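Changer la chambre à air d'une roue arrière

Difficulté : facile
Durée : 20 minutes
Matériel : deux démonte-pneus, une pompe à pied, une chambre neuve à la bonne taille

Passez la chaîne sur le plus petit pignon, ouvrez le frein, puis desserrez l'axe. Tirez le dérailleur vers l'arrière et sortez la roue.

Videz complètement la chambre. Glissez le premier démonte-pneu sous la tringle, à l'opposé de la valve, et le second à une dizaine de centimètres. Un flanc suffit, laissez l'autre en place.

Passez les doigts à l'intérieur du pneu, doucement. Une épine ou un éclat de verre oublié percera la chambre neuve au premier tour. Vérifiez aussi le fond de jante : s'il a glissé, recollez-le ou changez-le.

Gonflez légèrement la chambre neuve, juste assez pour qu'elle prenne sa forme. Enfilez la valve, puis logez le reste sans la vriller.
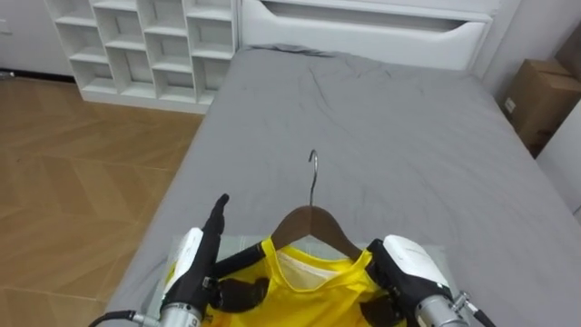
Remontez le flanc à la main en partant de la valve et finissez à l'opposé. Les démonte-pneus pincent souvent la chambre à cette étape.

Gonflez à la pression indiquée sur le flanc du pneu, remettez la roue et refermez le frein.

Kristóf Vida, atelier Jestimden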